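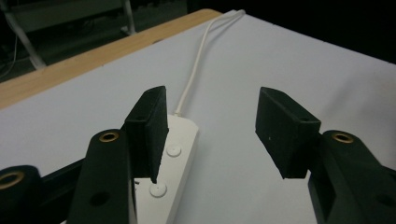

Figure 1. White power strip on a white tabletop.

Left On: Standby Power and Good Intentions in Berrada Hall
Environmental Studies project report, Jondolach College
2026-10-22

1. Why we picked this

Our first topic was the river. The river turned out to require waders, so we moved indoors. Standby power is the electricity a device uses while it is supposedly off: the printer waiting for a page, the speaker waiting for its name, the microwave telling the wrong time to an empty kitchen. We wanted to find out how much residents of Berrada Hall knew about it, and whether what they told us matched what they did.

2. What we did

In June we put 100 paper forms under doors on the lower floors. The form asked which devices stayed plugged in overnight, whether the resident switched them off first, and why or why not. We got 84 back, a better return than the student council elections get. One had been used as a coaster but was still readable.

We then asked for permission to take plug-in meter readings in a few rooms. The meters came from the Vollo cupboard in the physics building, where they live with the good extension cords. Each device was measured while in use, then after it had been turned off in the way its owner normally turned it off. We wrote down the steady reading and ignored the jump at the start.

3. What people said

Of the 84 residents who replied, 70 said they "always" or "usually" switched off their electronics before bed. This would make Berrada Hall one of the most disciplined buildings in the state. We walked the second-floor hallway late one evening and could see little blue and green lights under most of the doors, which we mention without comment.

The trouble is partly with the question. Many people count a dark screen as off. Others answered for the lamp and forgot the rest. Our form did not define "switched off," and our instructor had warned us about this in writing.

4. What the meters said

Phone chargers, which every poster blames, barely registered with no phone attached. The worst offender was an old stereo from a brand called Divodine, which used about 3 watts to do nothing whatsoever. Its owner was proud of this. Desktop computers varied a lot depending on whether they were shut down or asleep, and several owners were unsure which they had chosen.

5. Would a switch help?

We left a second comment sheet in the lounge asking whether residents would turn everything off at one point each night if it were easy to reach.
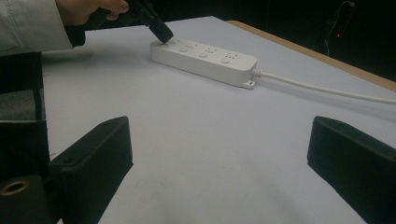
Valter Louro wrote that he would do it gladly for a week, and after that only if the switch were between him and the bathroom. He added that the college could start with the lounge TV, whose plug is behind a bookcase nobody can move.

Most of the other comments agreed with him about the bookcase. Two people were worried about alarm clocks, and one wanted to know if the fridge counted – it does not, please leave the fridge on.

6. Problems with the study

Room readings came only from people who let us in, and those rooms were suspiciously tidy. The meters are not very accurate at low loads, so the charger results should be read as "small." We also lost a page of kitchen readings and have left the kitchen out of the results.

7. Next steps

We would rewrite the form with a checklist of devices and a plain definition of "off," and repeat the readings in winter, when space heaters that officially do not exist are in use. A request about the bookcase has gone to the housing office.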